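Multura > Working Papers > Interiors and Marking > Tape in Shared Work Rooms
Search in papers Go

4.2 The Hollis room: tape on carpet and on steel

The second site of the study is a work room on the ground floor of the Hollis building, which was finished in 1963 and has been divided again several times. In this room the marking is made with adhesive tape, both on the floor and on the furniture. We treat the two cases together, as the users of the room also speak of them together ("the yellow lines").
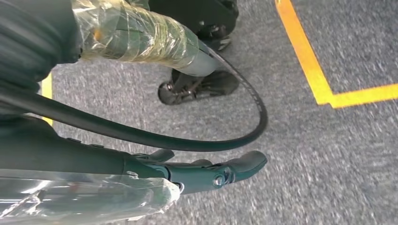
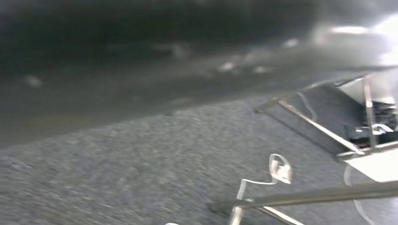
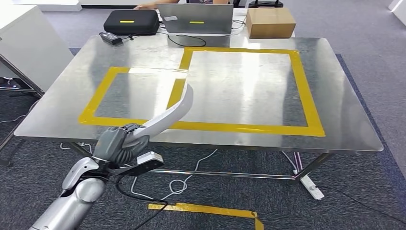

Figure 5. Surfaces in the Hollis room. First: speckled gray carpet with two strips of yellow tape. Second: gray flecked surface, with no tape in view. Third: stainless steel table with two adjoining rectangles of yellow tape.

The floor of the room is covered with a gray carpet with a fine pattern of dark and light flecks. For a person who must find a place in the room quickly, such a pattern gives very little help. It has little in it by which a distance can be estimated, and one part of it looks much the same as any other part. The yellow strips therefore do the work that in the Prirkaneo hall (Section 4.1) is done by the joints between the floor tiles.

The table presents a different problem. Its brushed steel top reflects the ceiling lights in broad white streaks, and the edges are rounded and a little raised. The tape gives the surface an inner border that is easier to see than the metal edge. In the third part of Figure 5 the left rectangle is the smaller one and is wider than it is tall, while the right one is close to a square and reaches farther toward the back. The two are joined at the side. Outside the tape there remains a margin of bare steel in all directions. Several users told us that they keep this margin free on purpose, although we did not find any written rule about it.

In the whole inventory we recorded 214 tape marks at the three sites, and 196 of these were yellow. We want to be careful with this number. A rectangle was recorded as one mark even when it was made of many pieces, and two rectangles which touch each other were recorded as two marks. With another rule the total would be different. The share of yellow marks would probably change only a little.

The users described the meaning of the marks in two ways. For one group, a rectangle on a table says where a thing should be put. For the other group it says where the work happens, and things may lie anywhere inside of it. Both readings were found at Hollis, sometimes in persons who share the same table. We did not find that this led to open disagreement — but it led to much moving of objects by a few inches, and this was mentioned in the interviews as a small irritation.

On wear, our material is less complete. Users at Hollis reported that tape on the carpet is replaced more often than tape on the steel, and that its ends lift first where people walk across them. On the steel, the complaint was mostly about the glue which stays behind after removal. At Cekard, where the tables have a painted top, this complaint was not heard. We did not measure adhesion at any site, and the reports are given here as they were told to us.

One further point concerns the light. Our visits to Hollis were made on a Sunday in August, and we saw the table only under the conditions of that day. Whether the contrast between tape and steel is the same on a dark winter afternoon remains to be checked. For the carpet we expect less difference, as its surface is not glossy. The corresponding observations for Cekard are given in Section 4.3.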